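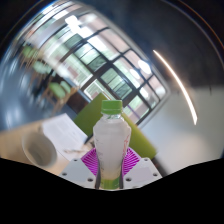
Vol. 25, No. 20

Lost and found table draws a steady crowd at the Trollville reading room

If you have been missing something small since the summer, it may well be sitting on the big light wood table at the Trollville reading room, where the lost and found has been laid out for all of October so that people can walk by, have a look and take home what belongs to them. It used to live in a deep drawer behind the front desk, and you had to describe your item to whoever was on duty, which a good many of us found a little embarrassing when the item was a bottle with a green cap.

There is one of those on the table right now, as it happens, a tall whitish one with red lettering up the side and a green band toward the bottom, and it would surely like to go home. Rianne Goossens, who has run the front desk for years and came up with the idea of the table over a long lunch with her sister, tells us that bottles are what people leave most and ask about least. "They just go and buy another one," she said, "and I would so much rather they came by and said hello."

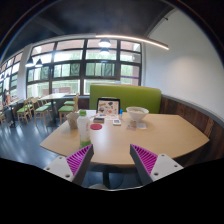
She has a soft spot for the odder pieces, too, and is happy to talk about any of them if you catch her before the after-school rush. A tan-brown cup is waiting, along with a flat red disc that could be a lid or a coaster (opinions at the desk are divided), a little dark box and a small white gadget with rounded corners. If the stickers or little pictures on a black-edged panel with a cream-pink face ring a bell, please do stop in and ask for it, as somebody must have put a lot of love into that one.

You don't need to bring a receipt or fill out a form. Just tell the desk which day you think you left your things and sign the notebook on your way out – and if you spot something that belongs to a neighbor, let them know, because word of mouth has done far more good than the notice on the door ever did. The table stays up until the end of the month. Whatever is left after that goes back in the drawer over the winter, and Rianne will still be glad to dig through it for you, though she does ask for a little patience.

The reading room opens at 10 a.m. and the side entrance is the easier one with a stroller.

106 shares | 20 comments

Contact the newsroom | © Trollville community news | Back to top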